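Falora Home Study Survey — progress report to Sandberg, March

Fieldwork is on schedule. Of 536 households invited, 194 have returned the first questionnaire.

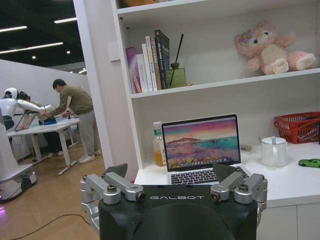 Response was lowest among renters. Question 6 now defines a study space as any surface used weekly for schoolwork, so a white desk with an open laptop on it qualifies. Efua Annan is recoding earlier replies.
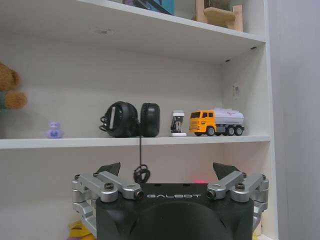
Middle shelf with teddy bear and small figurine.

Reminder letters go out Wednesday — second mailing only.
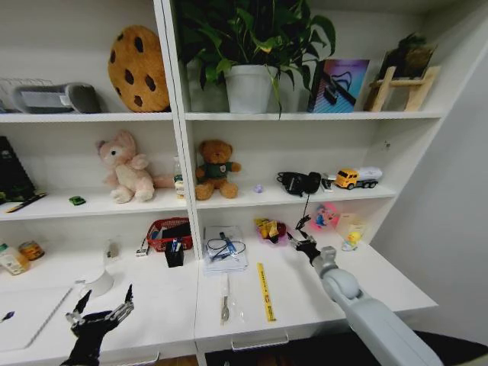 Is additional funding needed?
None this quarter. Printing came in 25 dollars under budget.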